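Topic: Moving to a smaller place — how do you decide which dishes to keep?
Board: Home and Kitchen > Everyday Living
Started by wavville_wren, Jul 13, 2018

wavville_wren
Hello all, long-time reader, not much of a poster. My husband and I are leaving the house in Wavville at the end of the summer and moving into an apartment in Jellstead, one flight up, with a kitchen you could cross in two steps. I'm happy about nearly everything except the dishes. We have my mother's good set (service for 18, if you can believe it, from the days when she fed the whole street at Easter), our wedding set, the everyday set, and then all the strays that wandered in over the years and never left.

My daughter says keep one set and give away the rest. My sister says I'll regret it forever. The new kitchen has 2 upper cabinets and one of them has to hold food. How did the rest of you do it? Please be kind, I have already cried over a gravy boat this week.

Noémie

porchlight58
Oh Noémie, I feel for you. We did this a few years ago and I will tell you what my neighbor told me, which was to pack everything you think you want and then live out of one box for a month before you open the others. I opened one more box, for the serving platters, and the rest went to my niece when she got her first place. She was thrilled, and I get to see my old plates every time I visit her, so it hardly feels like they left the family at all!

The good set was the hard one. I kept four place settings and a tureen. The tureen holds onions now.

GrumpyOldSpoon
I'm going to disagree with the living-out-of-a-box idea. A month of eating off the same four plates in July tells you nothing about what you'll want in December. You'll give away the big platter and then be carving a turkey on a cookie sheet. Ask me how I know.

Measure the cabinets. Measure the plates. Dinner plates got bigger over the years and the new cabinets may not even close on them. Ours didn't. All the sentiment in the world won't shut a cabinet door.

gintare_p
Good morning from Urstead, and welcome to posting, Noémie! I am going to speak up for the strays, which always get thrown out first in these threads and it breaks my heart a little.

When my parents closed up their house I took hardly anything from the matching sets. My brother wanted those, and he has the dining room for them. I took the odd ones — the chipped blue bowl my father ate soup from, a saucer that lost its cup before I was born, a green glass plate from a bakery called Sakalauskas that used to send its Christmas cakes home on real plates and trust you to bring them back (we did not bring it back, and I still feel funny walking past the building). I use every one of them. Nothing matches, and when people come to dinner they each end up with a favorite and ask for it the next time.

So my rule is to keep the ones with a story and let the matching ones go to somebody with more shelf.

Gintarė Petrauskas

GrumpyOldSpoon
With respect, Gintarė, odd plates don't stack. You can get eight matching plates in the space of four odd ones. In a kitchen with two cabinets that matters.

gintare_p
They stack fine if you put the big ones on the bottom, my friend. I have been doing it for years and have broken one bowl, and that was the cat.

tealkettle
Popping in on the side of the strays, with a small plug for plates that have words on them. I have a weakness for the restaurant kind, with big lettering and a slogan. A plate like that makes scrambled eggs feel like going out. My mother-in-law thinks they're tacky and she may be right, but she also eats her toast off one whenever she stays with us. The one below says "Enjoy The Moment" across the top, with Chinese lettering in red and dark teal, and I'd give up any floral dinner plate you like before I let go of something that cheerful.

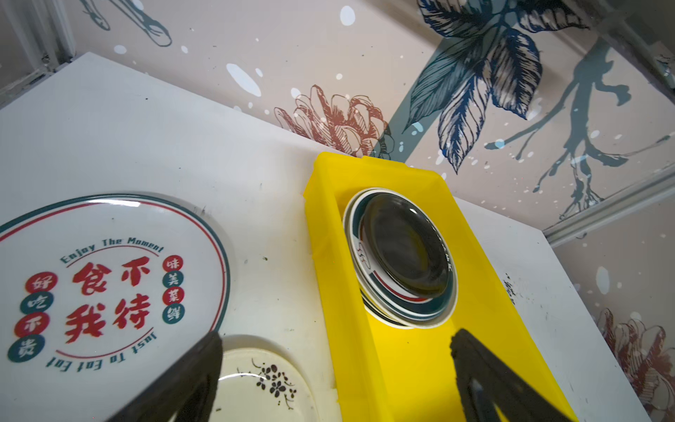 Re: What about the good set, though?

wavville_wren
You are all so kind, and I've read every one of these out loud to my husband, who is firmly with GrumpyOldSpoon and has gone to look for the tape measure. Tealkettle, I love that plate, and I can see I'm going to be a stray person too. The trouble is still my mother's set. It's white with a thin gold line and it can't go in the dishwasher, and there is no dishwasher in Jellstead anyway, so I suppose that's one argument gone.

I did ask a replacement service what they'd give me for it. They offered $58 for the whole thing, and I'd have to pay the shipping. I had to sit down. Mother put it on layaway for over a year.

porchlight58
Don't sell it for that, please. Nobody pays what those sets were worth to the people who saved up for them, and it only makes you feel bad. Give it in pieces to people who knew her. A cup and saucer wrapped up in a dish towel makes a lovely present, and cousins who would never take a whole set will happily take one cup.

GrumpyOldSpoon
This I agree with. Also, if you keep some for yourself, use it. We hauled my wife's grandmother's china through three moves and ate off it maybe twice. Now it's our Sunday breakfast china. The gold is wearing off a little and neither of us minds.

Pad the plates on edge, by the way, standing up like records. Flat stacks crack at the bottom when the truck hits a pothole. Crumpled paper under, over, and between, and small boxes only. I don't care how strong your nephews are.

tealkettle
Seconding small boxes. I'd add that you should wash everything before it's packed, as the back-of-the-cabinet pieces get that sticky dust on them and you won't want to deal with it on moving day. And put a kettle, two mugs and two plates in the car with you. You'll be so glad of a cup of tea before you find the rest.

gintare_p
Yes to the kettle! Noémie, may I ask, which was your mother's own favorite piece? In most families there's one thing the mother reached for, and it's often not from the good set at all. I would start with that one and build your cabinet around it.

wavville_wren
Well, now you've set me off again, Gintarė, in a nice way. It was a brown mixing bowl with a spout. She made pancakes in it every Saturday and kept her rings in it while she did the dishes. I hadn't even put it on the list because I thought of it as just a bowl.

So here is where we've landed as of tonight. The brown bowl goes. Six settings of the good set go, and the cousins will each get a cup and saucer at the reunion. The wedding set is going to our son, who doesn't know it yet. The everyday set stays in Wavville for the church kitchen, which has been short of plates ever since I can remember. And I'm allowed one shelf of strays, provided the door closes. My husband measured it and wrote the number on a sticky note, and the sticky note is on the refrigerator.

GrumpyOldSpoon
Sensible man.

porchlight58
Good for you! What did you decide on the gravy boat?

wavville_wren
Coming with us. It can hold the tea bags.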